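The Table That Stayed

When I moved to this town seven years ago, I bought a table before I bought a bed. It was a glued pine top on four plain legs, sold without finish from a joinery called Mutton, which had its workshop behind the bus station. I slept on the floor for two weeks and ate like a king, at a proper height.

Since that time I have written about furniture for a living, and I have sat at many tables which cost more than my first car. Oak, walnut, ash, one made of a single slab that needed six men to carry it. I admire them. Then I go home and put my cup on the pine.

People in the trade can be rude about pine. They say it is the wood of student rooms and garden sheds. It is soft, it goes yellow, it takes a mark from a fingernail. All of this is correct, and I will not argue. But I wanted to know why so many households keep a pine table for so long, even when they have the money for another one, so in September I visited two workshops and one shop for second-hand furniture.

The first was Ó Ceallaigh, a small family business which makes tops and worktops to order. The boards arrive already dried, in many widths. They are cut into strips, the strips are planed, and then somebody has to decide which strip will lie beside which. I had imagined a machine doing this. It is done by eye, on a long bench near the window, and it takes longer than the gluing. The strips are turned, exchanged, turned again. One person likes to put all the pale ones together, and another likes them mixed, and I was told that a customer can sometimes recognise who arranged the top.

The reason for strips is simple. A wide board moves a great deal when the air changes from damp to dry, and it can bend like a slice of old bread. Narrow pieces glued side by side pull against each other and the top stays flatter. Short lengths can also be used, joined at their ends, so less wood is wasted. Some buyers ask for full-length strips only, and they pay extra for them. A table top of this kind costs 800 at Ó Ceallaigh, before the legs.
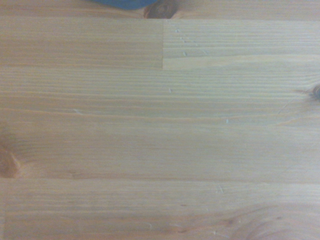 A pine surface has to be read slowly, in the way one reads a letter in difficult handwriting. From a distance it is one honey colour, and only when you come close does it separate into bands. Where two lengths meet end to end the change can be quite sudden, with an orange-tan piece on the left and a paler, more yellow one on the right, as if they had never been introduced. I used to think of this as a fault. Now it is the place I look at first, together with any knot, and a dark reddish-brown one beside a straight seam is to me as good as a signature. Small light specks I leave alone, whether they are dust or little dents.

The second workshop, Relar, does only repair and finishing, and here I received a lesson about oil. My mistake, like the mistake of most owners, was to use too much. The oil should be put on thinly with a cloth, left for fifteen minutes and then wiped until the cloth glides. Three thin coats are better than one thick coat, with a night between them. The used cloths must be laid flat outside to dry, never rolled into a ball, as they can heat up and catch fire.

For dents there is the old method with a damp cloth and a warm iron. The steam makes the pressed fibres swell again. It works on bare wood and on oiled wood sometimes, but not where the fibres are cut. I tried it at home on a mark from a dropped saucepan lid - the dent became smaller, and the area around it became a little rough, so I had to sand it by hand, along the grain and never across.

At Zandex, the second-hand shop, pine tables stand in a row at the back and cost 50 each, with or without a drawer. The shop does not sand them before selling. Buyers apparently prefer to see what they are getting, and some of them run a palm over the top for a long time before they ask the price. I did the same. I had no space for another table, and I measured one anyway.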